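Drernenov door-plate fault

The Drernenov door-plate fault was a failure of grip release in a two-armed robot under trial at Garkia, a small firm working on the handling of doors and door fittings in furnished rooms. It was recorded on Sunday, October 28, 2018, when the gripper of one arm stayed pressed against a door fitting after the control program had reported it open. The arm went on loading the fitting until a person at the site used the stop button. No injury was reported. The fault is named after the control program, Drernenov, and is sometimes listed under the name of the arm, Irau.

Background

The Irau arm is a light electric arm with a parallel gripper. Two arms are mounted as a pair, and each carries a small camera near the wrist. Drernenov drives both arms and decides when each gripper should close, hold and release. The trial work, known within the firm as Thân, dealt with tasks in which one arm works at a door while the other waits nearby or holds a part.

The gripper fingers are slotted to save weight and have a fine ridged texture along the inner edge to improve hold. The ridges were later found to bear on the fault, as they can catch on the rim of a cutout when the finger is pushed in at an angle.

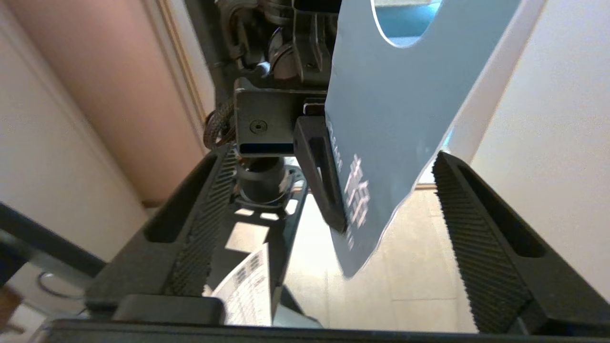 Why did the program report the gripper as open? It read the position of the motor and not that of the fingers, and the motor had turned far enough to count as open while one finger was still held.

The difference between the two positions is called lost motion. A small amount is normal in any gripper driven through a linkage. The program allowed for 3 mm, a figure carried over from an earlier and stiffer set of fingers.

Course of the fault

The test called for repeated contact with a door fitting, followed each time by a release and a short backward move. The planned run was 200 cycles. The first part of the run passed without an alarm, although the log shows the holding current rising slowly throughout.

When the release failed, the program began the backward move as planned. The trapped finger acted as a hook, and the arm drew the fitting and the door towards itself. The force limit did not trip. It had been set on the wrist alone, and most of the load was being taken by the joint further back. The operator, Nghĩa Khương, saw that the door was moving when it should have been still and pressed the stop. Power to the joints was cut and the brakes came on, which left the finger trapped under load. It was freed by hand after the arm had been eased forward. 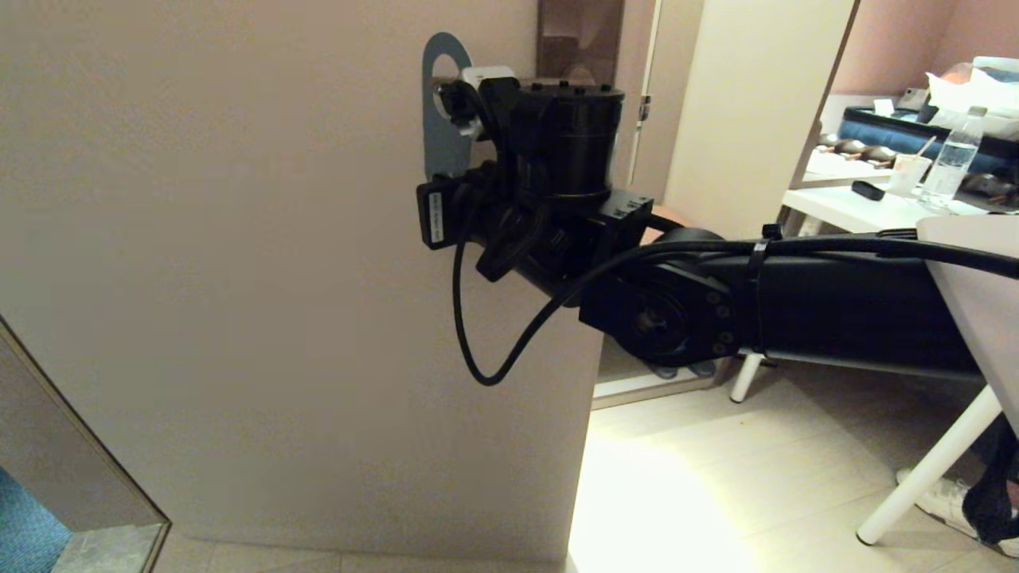 Freeing a stopped arm in this way carries a risk of its own. With the brakes on, the joints hold whatever strain was present at the moment of the stop, and this can be let go suddenly when the brakes are lifted. The revised procedure requires one person to support the forearm while a second lifts the brakes one joint at a time, starting at the wrist. Hands are kept clear of the gap between the fingers and the fitting until the last brake has been lifted.

Investigation

The inquiry was led by Mỹ Hoàng, with Nhàn Đặng responsible for the control logs and Ngân Cù for the mechanical parts. It was completed in November. The log held 579 entries for the run, and the first late release was found well before the one that led to the stop. In each late release the finger had come free during the backward move, so that no error was raised.

Mechanical checks found wear in the finger pivots and a slight twist in one finger. Neither would have been enough to cause the fault by itself. The report gave the main cause as the missing check on finger position and named the wrist-only force limit as the reason the arm kept pulling.

A minority view was put by Tươi Vương, who held that the ridged edge was the main cause and that smooth fingers would have slipped free. Later trials with smooth fingers gave fewer late releases but more dropped parts, and the ridges were kept - in a shallower form.

Changes made

The finger position is now read directly, and the backward move is held until both fingers are confirmed clear. Force limits apply to every joint. A rise in holding current of over 10 per cent during a run pauses the arm and calls the operator.

A closing check was also added at the start of each session. The jaws are brought together with nothing between them, and the meeting of the tips is compared with a stored reference. Fingers that fail the check are replaced as a pair. 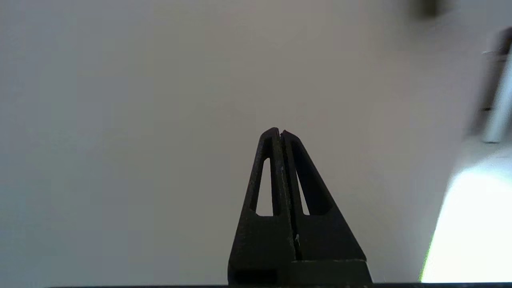 See also

Lost motion
Parallel gripper
Protective stop
Force limiting in robot arms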